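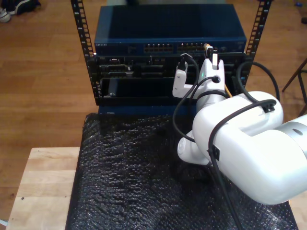 The arm at the practice rack, cable work at the server just under the switch.

Give the Boring Software Its Due
2023-07-11

My mother ran a fabric store for most of her life, and the thing she was proudest of in that store was a drawer. It held the order slips, every one of them, including the ones for orders that had gone wrong, and on the back of each bad slip she wrote in pencil what had gone wrong and what she did next. I think of that drawer most days now, which is a strange thing for a person who works on robot software to say, but bear with me, because I have an argument to make and the drawer is a good part of it.

The argument is that those of us who try to get robots to handle cables have been spending our love in the wrong place. We love the policy, the clever part that takes in camera images and puts out motion. We love it so much that we swap it for a new one every couple of months, and each time we do, we throw a little party and then spend the following weeks finding out that we can't say whether the new one is better than the old one. I have been to several of these parties. The cake is usually good.

Our project is called Sibiya, and the job sounds small: take a network cable, bring the plug to the correct port, put it in. A person does it while talking about lunch. For software it is a long chain of little guesses. Where is the port? Where is the plug, now that the fingers are closed around the cable and the camera has half its view blocked by the hand? Which way does the latch face? Is that push on the wrist the port's edge, or is it the cable itself, tugging back? Every one of those guesses can be a bit off, and the errors add up in whatever way is least convenient. 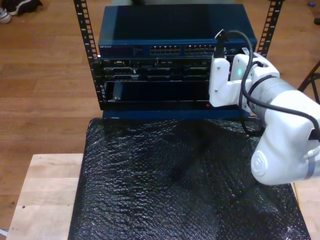 So when an attempt fails, what you want is to know which guess was the bad one. For most of last year we couldn't. Our logger, Stiltow, wrote the camera images on one clock and the joint positions on another, and the two drifted apart by as much as 60 milliseconds. That doesn't sound like much (it didn't to me!), but in 60 milliseconds a moving hand has gone somewhere else, and a port is not a generous target. We had 700 recorded attempts, and we had been training on them quite happily, and the pictures and the motions in them did not belong to the same moment.

Fixing it was dull. Seraina Ammann and I spent most of a month on timestamps, and there is really no way to tell that story at dinner. But when we had finished, we ran the old policy again, the one we had been planning to replace, on the repaired data, and it started finding ports it used to slide right past. We hadn't touched a line of the model. I felt happy and foolish in about equal measure, and I went home early.

After that we built the replay viewer, Cidimard, and I will defend it against anyone. It lets you take a failed attempt, stop it at any instant, and see what the perception thought beside what the camera saw, with the planned path drawn over both. Then it makes you write a note before you close it. That was my one stubborn demand, and yes, it's my mother's pencil. People grumbled for 5 days and then began reading each other's notes over coffee. One of the most useful just says "plug is tilted, planner believes it is straight, planner is very confident." We had been blaming the force controller for that kind of failure since the project began, poor thing, and the controller had been doing its level best with bad information.

I don't want to be unfair to the people who write the policies. Some of them are dear friends, and the newer models do things I wouldn't have believed when I started. A good model will also forgive a certain amount of sloppy plumbing. My complaint is with how we divide up the hours and the praise. On a team of 6, we had one person on tooling, half time, and we called it support work. I would put two there, full time, and I would let them say no to a new model until the old one's failures had been read.

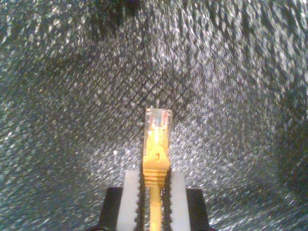

Kayode Iyamu read a draft of this and wrote back that I was letting the tools people off too easily. He has watched a team at Skurkska spend a whole year on a lovely viewer and hardly run the robot at all, and in his opinion a drawer full of slips is only worth having if the store is open. He would tie every tooling task to a particular failure, and drop any that couldn't name one.

I've gone back and forth on that, and I think he's mostly right, although the clock drift would never have passed his test. We didn't have a failure to pin it on. We had a general feeling that things ought to be going better, and a half-time person who was annoyed enough to go and look. I'd like to leave some room in the schedule for being annoyed. Kayode and I are still arguing over how much, and for now we've settled on Friday afternoons.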